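## 3. Rehearsing the pick in the simulator

Do this before letting the Curnala arm loose on a real bench, particularly one with your tea on it.

1. Load the Kernholm bench file and set the hover height to 200 mm.
2. Open the gripper fully.
3. Lower the arm until the fingers are over the block, then stop.
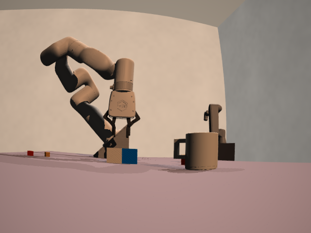 *Fig. 3: Gripper open above the two-tone block, fingertips not yet touching.*

4. Save the pose. The program will not remind you.

**Note:** The mug stays in the file. Removing it makes every path look brilliant.

**Caution:** Simulated mugs are free. Keep real ones off the bench during step 3.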